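Quintela EP: progress report to the Lumville Music Fund
Prepared by Henryk Bednarek, project lead

Period covered: March through May

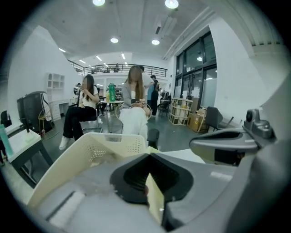
2 min read

Recording is finished. The band tracked all 11 songs at Turnulholm over two stretches in March and April, and we have picked six for the EP. The other five are rough mixes and will stay on the drive for now. Two of them may come back as B-sides.

Mixing is roughly 80 percent done. Four songs are signed off by everyone in the band. The fifth needs a new vocal on the second verse, where the words changed after the session. The sixth, "Trindico," has a string part that fights with the guitar below the chorus, and we are going to try it with the cello alone before we decide.

Budget: we came in under on studio hours and over on players. The string parts took an extra day, which cost $800 we had set down for the video. I moved that amount within the grant as the agreement allows. The video will now be one location and one day of shooting. The director has seen the new figure and is fine with it. 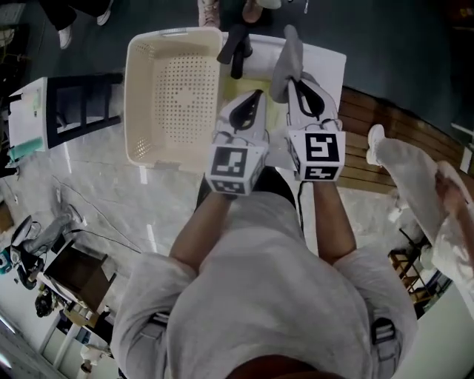

Live dates are going slower than planned. We have two shows confirmed and a third waiting on the venue's summer calendar. The first show, in May, sold 40 tickets in advance and did better at the door, but the door count was kept on paper and I am still waiting for the venue to send it over. It will be in the next report.

The open rehearsal we promised for school-age players has been held. Six of them sat in on the last hour and played through one song with the rhythm section. Their teacher has asked for the charts, and I have sent them.

Still to do: the vocal fix, the decision on the strings, mastering, and sleeve art. Mastering is booked. The sleeve artist needs final song titles before she can start on the back cover, and the band owes her two.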